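프룬덱 매트리스 보호 커버, 사 볼 만한가

수입사 바로이(Baloyi)가 새로 들여온 매트리스 보호 커버입니다. 제조사는 소나드소프, 모델명은 프룬덱. 입점 제안서에는 "호텔급 숙면"이라고 적혀 있었는데 어느 호텔인지는 물어봐도 답이 없어서 그 문구는 뺐습니다.

기본 사양
겉감: 면 혼방
안감: 방수 필름
고정 방식: 네 모서리 밴드
원단 중량: 제곱미터당 200그램
세탁: 90도까지 가능하다고 표기
구성: 커버 1장, 보관 주머니
보증: 9개월

90도 세탁은 제조사 표기일 뿐입니다. 방수 필름이 붙은 제품을 매번 삶듯이 빨아도 된다는 말은 저희도 반신반의합니다. 평소에는 미지근한 물을 권합니다. 건조기 사용에 대해서는 설명서와 포장지 내용이 서로 달라 문의해 두었고, 3월 현재 회신이 없습니다.

침대 위에 옷가지며 기기를 늘어놓고 쓰는 집이라면 방수보다 모서리 밴드가 얼마나 버티는지부터 따져 보세요.

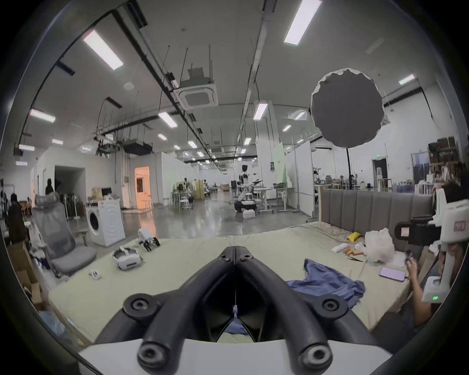
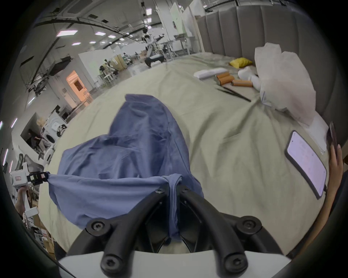
색상 고르기
세이지, 오트, 그레이 세 가지입니다. 모니터에서 보는 색은 믿지 마시고 원단 조각을 먼저 신청하세요. 배송비만 받습니다.

"통기성 3배"라는 문구
무엇에 비해 3배인지 자료가 없습니다. 상품 담당 조드와 즈와네가 시험 성적서를 요청했더니 홍보 책자가 왔습니다. 여름에 등이 덜 더울지는 장담 못 합니다.

플로탄게이트와 비교
같은 수입사의 플로탄게이트는 더 얇고 값이 쌉니다. 방수 필름이 없으니 아이나 반려동물이 없는 집이면 그쪽으로 충분할 수 있습니다. 바스락거리는 소리가 싫은 분도 마찬가지입니다.

구매 후기
"소리가 안 난다더니 뒤척이면 납니다. 그래도 물 한 컵 쏟았을 때 매트리스는 멀쩡했어요." - 코모초 마테불라

반품
개봉 후 세탁한 제품은 받지 않습니다. 매트리스 두께를 먼저 재고 주문하세요.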